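Nelby Deep Soil Tray, 80 mm

Ref. 339
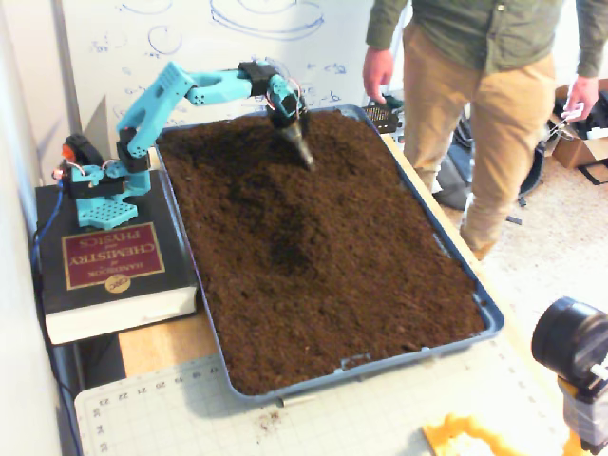
Large blue plastic tray with loose soil.

The Nelby is a deep-sided tray for potting, sieving and seed work on a bench or table. It is moulded in one piece, with no joints or seams, and has a rolled rim for lifting. It is sold without drainage holes as standard. A drilled version is made to order.

Specification

Length (outside): 800 mm
Depth (inside): 80 mm
Material: polypropylene, UV stabilised
Base: flat inside, shallow ribs underneath
Colours: blue, black, stone
Working temperature: -10 to 60 °C
Supplied as: single tray, or carton of six

Filling and handling

Fill to no more than two thirds of the depth for mixing, or level with the inner line for sowing. Garden soil weighs a good deal more than bagged compost and the weight rises again once it is watered. A tray filled to the line with wet soil is a two-person lift. Slide the tray only when empty. Grit trapped under the ribs will scratch varnished or painted surfaces, so a Bivis mat (sold separately) is advised on furniture.

The rim will take the Gullance sieve frames in both mesh sizes. Older Gullance frames with the square corner do not sit flat and should be held by hand.

Preparing soil for seed

Break up lumps and pass the soil through the coarse mesh first. Remove roots and stones. Spread the sieved soil to an even depth and leave it to dry until it crumbles when pressed. Soil taken straight from a bed in winter may need several days under cover. Add sand or leaf mould at this stage, a little at a time, turning from the ends of the tray towards the middle.

For sowing in the undrilled tray, use pots or cells stood on a layer of grit. Direct sowing is suitable only in the drilled version — standing water will rot most seed before it sprouts.

Cleaning

Empty the tray and brush out dry. Wash with warm water and mild soap. Do not use solvents, wire wool or a pressure washer at close range. Garden disinfectant may be used at the strength given on its label, followed by a rinse. Trays nest when clean and dry. Store out of direct sun where possible.

Options and spares

Drilled base: allow two weeks
Clear lid: fits the current tray only
Clip-on divider: splits the tray across its width
Bivis mat: cut to the size of the base

Ordering

Trade orders are packed at the Dhillon warehouse and leave on the next working day if placed before 2 pm. Cartons cannot be split between colours. For drilled trays and school orders, contact Renu Tripathi in sales. Questions on materials and chemical resistance go to Samira Moussa, quoting the reference at the top of this page.

The warehouse is closed for stocktaking for the first week of August.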